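Why Do Bees Need Messy Fields?

A bee does not care for a tidy field. Tidy, to a bee, means lunch has been canceled.

Take Urkis, a farm in the Nerkeck valley. It once had 14 hedges, full of blossom and nettles. Then the tractors got bigger, and tractors hate corners, so 9 hedges went. The wheat was very pleased. The bees moved out.

Wheat is pollinated by the wind, you see, and has nothing sweet to offer visitors. A wild bee that lives close to home may find nearly 100 acres of it rather dull. 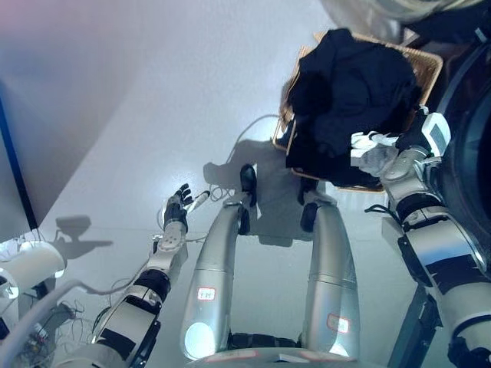
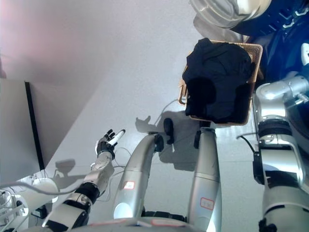 So what can a farmer do? Leave a strip along the edge and let clover and knapweed grow. Seul-gi Yoon, who farms at Urkis now, did this and got complaints that her field looked scruffy. She has planted another strip for September.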